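Le grand tri des feutres

Vous vous souvenez du tiroir du bas, celui qui coince depuis janvier ? Eh bien je m'y suis attaquée ! Verdict : 396 feutres, surligneurs et stylos, dont une bonne partie sans bouchon (et deux bouchons sans feutre, allez comprendre). Jamie Clegg m'a donné un coup de main et on y a passé cinq heures, café compris. La méthode est toute bête : un trait sur une feuille de brouillon, et si ça ne marque plus, poubelle. Pour le reste, des petites barquettes en carton, une par couleur, et tant pis pour les nuances, le turquoise est allé avec les verts et je ne veux pas de réclamations ! 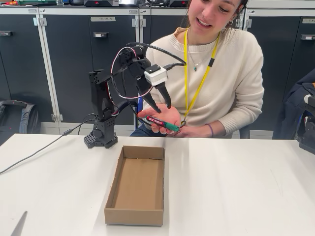
Je garde de côté les feutres à pointe large pour l'atelier affiches de Prirside, alors merci de ne pas piocher dedans avant. Il me manque encore neuf bouchons, surtout des noirs, donc regardez au fond de vos trousses et de vos poches de manteau. Vous pouvez les déposer sur mon bureau, ou les donner à Jamie si je suis en réunion.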